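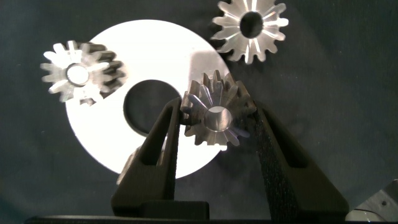

The parts sorting for the Cáceres workshop is moving along, and I'm happier with it than I was in January! We've now been through 214 of the donated gears, mostly the small metal bevel ones with the pointed silver teeth, and I've gotten weirdly fond of them. The big white disc with the hole in the middle has stayed on the dark blue cloth, and bright teeth are so easy to look over against either one (my eyes thank you).

Money next. The Cito grant has paid for the cloth, the trays and 200 labeled bags, and 42 of those are filled and shelved. Brutel sent the second crate with 5 gears that don't match anything on our list, so I've put them aside and written to ask.

Still to do: the rest of the crate, and the parts sheet for Bumosness, which I'm hoping to send you before the next payment is due.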